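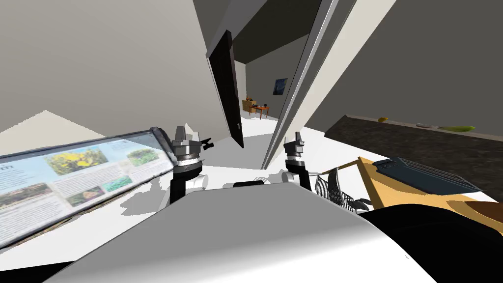
Which gripper should a student team try first, the two-finger one or the soft one? Start with the two-finger gripper, and keep the soft one for fruit and anything else that bruises.

We wish somebody had told us so in May, when our group at Hirkovmont sat down with the simulator and a very long wish list! Our project compared two grippers, the Wosia (two stiff fingers) and the Lirnent (soft pads), on a simulated two-armed robot working in a home. The rooms have all sorts of household things in them, a wire mesh basket, a cucumber on the stone countertop, a wooden board, and we grew quite fond of them over the term.

Each gripper got the same tasks and the same Hyvönen controller, left at its default settings. We ran 741 trials altogether, after throwing out the first 200, where we had set the friction far too low and everything slid away (a sad Saturday, that one). A trial was stopped after 60 seconds.

The Wosia was better on thin rods and edges, and it was easier to line up from the head view, where the robot's own torso hides a good deal of the floor in front. The Lirnent forgave sloppy aiming but was slow to let go, and it used up the clock on small parts. We would like to repeat the whole thing with a wrist camera, and with real hardware if the lab has time for us.

Comments

gearbox_jo: Did you try changing the closing speed on the soft pads? Ours improved a lot.

tallpine: Lovely write-up, thanks! Will you share the friction values?

Search reports... Go

Related reports
Wrist camera or head camera?
Tuning the Hyvönen controller
Soft pads, second try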